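2021-08-15

Quick one, eyes closing. Bedroom day. Finally.

Up early, coffee, no breakfast, stripped everything. Two loads in before nine. Machine did that thumping thing again on spin so I sat on it. Must call the Karaca place about it, or get Alper to look, he said he would back in December and look at us now.

Stella came by with the key for the Dolthorpe storage. 40 a month now, up from 26!! Told her I'd keep it till the move is done and then that's it, everthing goes or gets sold. She wants the lamp. Fine, have the lamp.

Then the bed. Pulled the old cover off, vacuumed the mattress both sides (horrible, not writing down what came out), turned it head to foot, back ached, lay on it for ten minutes doing nothing. Bliss. Light sheet on and smoothed as far as I could reach. Still wrinkly at one end. Don't care.

Headboard wiped down, the grey one. All those up and down channels hold dust like you wouldn't beleive. Old toothbrush, then the little nozzle, then damp cloth. Took forever. Wood along the top came up nice though, wants oil maybe. Ask Hacer what she used on her table.

Blue cloth next. Clip on the one corner, pull the rest across. Hacer's trick, she swears by it, one clip and you don't need a second person. Lost two of the clips already, of course. Probably in the vacuum.

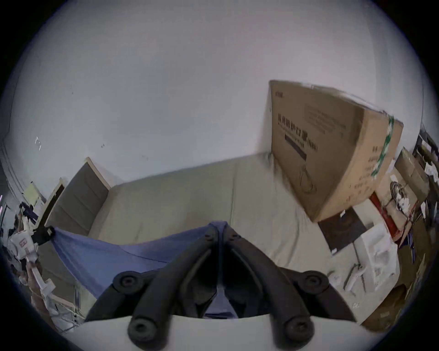

Blue cloth, one corner clipped. Mask box still up against the wall.

The box!! Tall thing, N95 masks it says, in Chinese. Want it for the winter blankets but is it strong enough? Shobha says tape the bottom twice. Need tape. Need a marker too, mine's dead.

Paid İlker the 759 for the van. Ouch. He says bring the small stuff down first.

Tomorrow: curtains, under the bed, call about washer, tape, post Shobha's book. Dinner was toast. Bed now, clean sheets, goodnight.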